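Review: Grirkora hand-guided demonstration kit, four months in

We bought the Grirkora kit to gather examples for a learning system that sorts small mixed parts into trays. It is sold as a complete package: a two-finger gripper, a wrist camera bracket, a hand controller that the gripper follows, and recording software called Letik. You bring your own arm, your own table and a fairly decent computer. We run it on a mid-size arm in a room at our Otwood site, and have used it most working days since September.

Setup

The box is well packed and the printed guide is short. Mounting the gripper took less than an hour. Getting the controller and the camera to agree on time took most of an afternoon. Letik stamps every frame and every controller reading, but out of the box our two streams were off by enough to matter. There is a calibration page in the settings that fixes this, and the guide doesn't mention it until the appendix. Do it first.

The bracket puts the camera close behind the fingers. That is good for small objects and less good for anything tall, which can block most of the view once it's in the grip. You can tilt the camera through 13 degrees using two screws. We settled near the middle of the range and put a dab of paint on the screws so we could tell if they had moved.

Recording

The work itself is simple. One person holds the controller, presses the pedal, does the task, and presses the pedal again. Letik saves the episode and asks for a grade: keep, discard, or review later. The last option sounds useful, but we ended up with a long list that no one wanted to go through, and now we grade on the spot.

On a good morning one operator records 114 episodes before lunch with single-object tasks such as picking up a block and setting it down in a tray. Cluttered trays are slower. After an hour on the controller the thumb gets tired, and you can see it in the recordings – the closing motion becomes jerky and people start to overshoot. We swap operators every 40 minutes or so. The makers could help by offering a lighter trigger spring.

Letik lets you attach a written instruction to each episode, and you can load a list and have it pick one at random. We use this a lot. Left to themselves, people start every episode from the same place and reach for the easiest object first, and the model learns that habit along with everything else. The random list helps with the choice of object. Start positions you have to vary yourself.

Grip and fingers

The fingers are stiff and the pads hold well on smooth plastic. Small cubes are easy. Thin items lying flat are the weak point: an operator has to come in low and at an angle, and we discard more of those episodes than any other kind. Four of our pads have been replaced so far, all from wear near the tip. Spares come in packs and shipping took seven days.

We had trouble early on with screws working loose in the fingers. A drop of mild threadlocker cured it, but check them weekly. A finger that has shifted by even a small amount makes the new recordings slightly different from the old ones, and that kind of fault is hard to find later from the data alone.

Lighting and surfaces

The supplied camera sets its own exposure unless told not to. Over a white table it swings a good deal as the arm moves, particularly when a dark tray enters or leaves the view. Turn auto exposure off, set it by hand with the tray in place, and accept that the bare table will look bright. We tried a gray mat for a while. It gave nicer pictures, but the finished system will work over a white surface, so we went back.

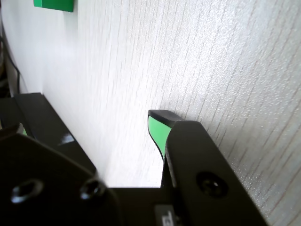
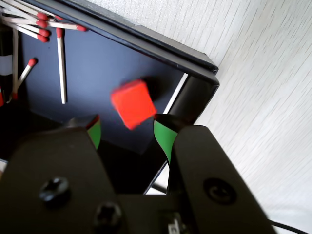 Wrist camera, over the table and over the tray.

Shadows were the other thing we had to think about. With one strong lamp, each object has a single hard shadow, and a model trained only on that may do badly when the lamp is moved. We now change the lamp position between batches and write it in the notes field. Letik can't filter by notes, so we export the episode list to a spreadsheet and filter there. An update is supposed to add this.

Export and storage

Episodes export to the common formats without any fuss. Files are large at full resolution, and the compression setting is all or nothing. We would like to be able to keep the wrist view sharp and squeeze the side view. Export speed is fine. The program crashed twice on us during long exports and lost nothing either time.

Compared with the El Ouafi rig

Before this we borrowed an El Ouafi rig, which uses a second, smaller arm as the controller. It is more comfortable over a long shift and better for tasks with a lot of wrist turning. It also takes up twice the table space and costs a good deal more. For picking and placing small things, we get episodes of the same quality from the Grirkora kit, and new operators learn it faster.

Rating: 4 out of 5. I took a point off for the stiff trigger and for hiding the time calibration at the back of the guide. If your objects are mostly flat, ask the maker about the narrow fingers before you order. We have a set on the way and I'll add a note when they've had some use.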